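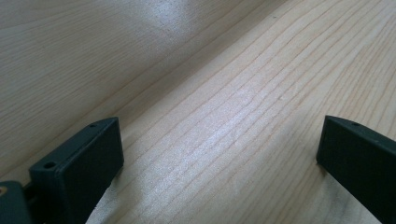
Chapter 3
Wood Surfaces in the Home

Most of the furniture people use every day has at least one broad, flat surface of wood. Tables, desks, shelves and counters take more wear than any other part of a room, and their care depends on two things: the kind of wood and the finish on top of it.

Pale woods such as maple, birch and ash are common in homes and workshops. They reflect light well and make small items easy to find. They also show ink, rust and coffee sooner than dark woods do. Before cleaning any wood surface, find out how it was finished. Oil soaks into the grain and must be renewed. Varnish forms a film that can be wiped but may crack or peel.

In 2010 Tumelo Du Plessis began a survey of nearly 1000 tabletops in the town of Fenutley. He recorded the wood, the finish and the marks on each one. We will return to his results in Section 3.4.

After reading this chapter, you should be able to:

Tell an oiled surface from a varnished one
Explain how water moves into wood grain
Choose a cleaning method for a given finish
Plan the repair of a shallow scratch

Key terms: grain, finish, film, sealer, end grain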